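Marble, as I use the word on this page, means two things: the rock, and anything that's been made to look like it. I know the purists will wince (I've had the emails!), but if you walk into any shop that sells worktops you'll find both under the same sign, so I've put them both in.

## What it is

Proper marble starts out as limestone. It gets buried, squeezed and heated deep underground, and over a very long stretch of time the grains inside it grow into each other and lock up tight. The shells and bits of sea creature that made up the limestone mostly vanish along the way. What you're left with is a rock made mainly of calcite, soft enough to carve and able to take a lovely polish.

If the limestone was very pure, the marble comes out white. Hardly any of it was, though, and I think that's where the fun is. Iron gives you yellows, oranges, rusts and reds. Carbon gives greys and blacks, and a mineral called serpentine gives those deep bottle greens you see in old banks and hotel bars.

## Veins, cracks and speckles

A vein is usually a place where the rock once split or got squashed, and where something else has settled in. Fluids creep along the gap, drop their minerals and move on. Thin dark veins in a warm-coloured stone are my favourite sort – I grew up with a fireplace like that and used to trace the lines with a finger, pretending they were rivers.

Speckles are a different matter. They can be tiny grains of another mineral scattered through the rock, and they often gather in patches, so two slabs from the same block can look like strangers.
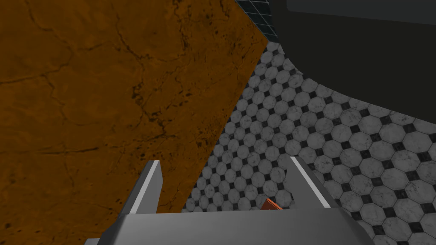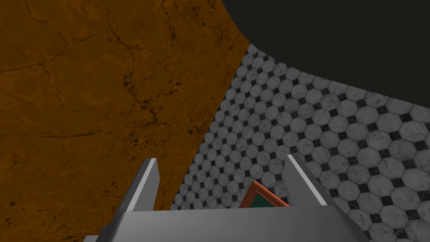

**Can I clean a marble worktop with vinegar?**

Please don't. Vinegar is an acid, and acid eats into calcite and leaves a dull mark that no amount of wiping will shift. Use warm water, a drop of mild washing-up liquid and a soft cloth, then dry it.

## Painted and printed marble

People have been faking marble for as long as they've been unable to afford it. The Romans painted it on plaster walls, and plenty of grand churches have columns that sound hollow when you knock on them. The painted kind is called marbling or faux marble, and the trick (I've tried it, badly) is to drag the veins with a feather or a thin brush while the glaze is still wet. My first go was a tabletop at a weekend class in Idthorpe. It took me 6 coats and looked like bacon.

Then there's scagliola, a mix of plaster, glue and pigment that's kneaded like dough, left to harden and polished. Good scagliola is really hard to tell from stone by eye. Touch helps, as real marble usually feels colder under your hand.

These days most pretend marble is printed. I've got a sample book from Vanags with 59 patterns in it, and one called Clestoveo, a burnt orange with nearly black veins, that I keep going back to. The giveaway with printed sheets is the repeat: find one odd-shaped blotch, then look along for its twin.

## Buying and living with it

Real marble is heavy, it stains and it scratches. Red wine, lemon juice and turmeric are the usual villains. A sealer slows stains down but won't stop acid marks, whatever the tin says, and I redo mine every April.

If you're buying a slab, go and see the very one you'll be getting. I chose mine from a small square at Akadton, and the piece that came had a great brown streak straight through the middle. I've grown fond of it since, and the bread board covers most of it anyway.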